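Minutes of the meeting of the Culla working group, held in Ultville, 19/12/2020

Present: Lizeth Cuadros (chair), Walter Castaño, Nayeli Ríos, Eusebio Carhuamaca (minutes). Apologies: Hernán Valderrama.

1. Last minutes. Accepted with one correction: the August budget was 2,160 and not 3,000.

2. Can the arm do kitchen chores yet? Walter reported that taking a bowl from an open table goes well enough. The toaster oven is more difficult. The handle is long and easy to find, but the door must be pulled down slowly, and the arm does not feel when it pulls too hard. Nayeli asked if we can tell Levchenko that the arm "helps in the kitchen". Lizeth was against it – a person still stands near the stop button all the time. It was agreed to write "under test".

3. Glass dishes. Nayeli would prefer plastic until the grip is more reliable. Walter wants to keep glass, as people at home use it. Decision: glass stays for 2 more weeks, then we discuss again.

4. Knobs. Turning the oven knobs is left out for now. Hernán had sent a note that he disagrees. To be taken up when he is present.

5. Actions. Walter: to write down the door tests, with the failed ones also. Nayeli: to answer Levchenko. Eusebio: to ask Turkby for the price of 6 spare finger pads. 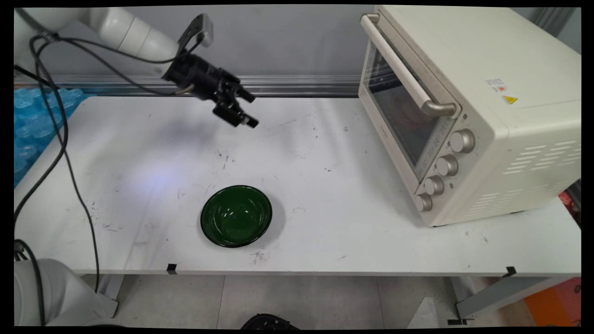
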